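Robotic bathroom servicing

Robotic bathroom servicing is the use of mobile two-armed machines for part of the housekeeping work in hotel bathrooms, mainly the handling of used towels and small waste. It is a branch of service automation and is distinct from robotic floor care, which uses wheeled scrubbers and vacuums and involves no handling of loose objects. In most installations the machine works alongside room attendants, who remain responsible for wet cleaning, restocking and inspection.

Tasks

A bathroom is usually divided into pick tasks and surface tasks. Pick tasks cover towels, bath mats, tissues and empty bottles. Surface tasks cover wiping, descaling and polishing. Pick tasks were automated first, as they need little contact force and a failed attempt can be repeated without damage to the room.

Towels left on a counter are among the more common pick tasks. Terry cloth has no fixed shape, so the grasp point must be chosen again for each towel. A raised fold is generally preferred to a flat area.
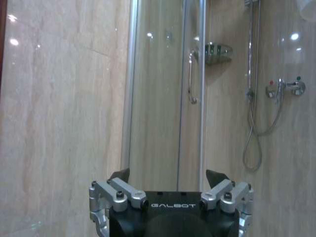
Mirrored linkages and open fingertips on a gripper marked GALBOT, with a glass shower enclosure behind.

Two-finger grippers are widely used. They hold cloth and paper adequately but are poorly suited to wringing or scrubbing. Cameras mounted at the wrist give a close view of the fingers and the object - useful in corners and behind doors, where a camera at the head may be blocked by the arms.

Polished stone, mirrors and clear glass are known sources of error. Reflected ceiling lights can be taken for objects, and glass panels may be missed by depth sensors altogether. Some operators record the position of fixed glass in the room map before the first run.

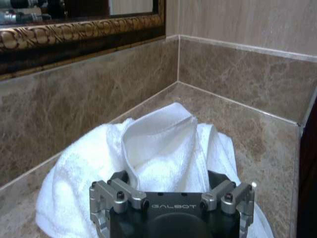
White towel heaped on a marble countertop in front of the gripper.

Use at Nester

The Nester hotel, operated by Davthorpe, introduced robotic bathroom servicing in April on floors containing 109 guest rooms. The property sends 4,000 towels a week to the Mollel laundry. Machines are assigned to rooms by Dallix, a scheduling program that also issues the attendants' worklists. A room is released to a machine only after the guest has checked out and an attendant has opened the door.

Before the change, one attendant serviced a room from start to finish. The work is now split. The machine collects towels and paper waste, and the attendant follows to clean surfaces, make the bed and sign off the room. Davthorpe set a limit of 20 minutes for the machine's part, after which the task returns to the attendant's list. 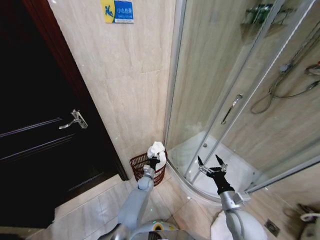

Left gripper holding crumpled white tissue or paper towel at a woven wastebasket; the right arm reaches toward the shower tray.

Effects on staff

Bending and reaching to floor level are reduced for attendants on the automated floors. Time spent standing at sinks and showers makes up a larger share of the shift, and hand and shoulder strain from wiping is not addressed by the machines.

New duties have appeared. Attendants clear stopped machines, report objects left in place and decide whether a damp item should be treated as used. At Nester these duties were first unpaid additions to the room quota. The quota was later lowered on automated floors, and 70 paid training hours were set aside for the housekeeping department.

Pace is a continuing point of dispute. Dallix records the time at which each machine leaves a room, and supervisors can compare this with the time of sign-off. Attendants objected to use of the record in individual reviews. Davthorpe has restricted it to planning, though the data is still kept by room and shift. 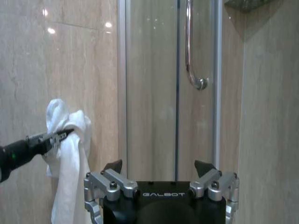 A bunched white towel held by a dark arm beside the shower enclosure, with a second gripper in the foreground.

Limitations

Wet towels are heavier than dry ones and may slip during transfer. Items wedged behind fixtures, broken glass and personal belongings are excluded from automatic handling at Nester and are left for staff. Narrow bathrooms with inward-opening doors may not leave enough room for both arms, and such rooms are serviced by hand.

See also

Hotel housekeeping
Mobile manipulation
Linen logistics

Page last revised 2024-08-11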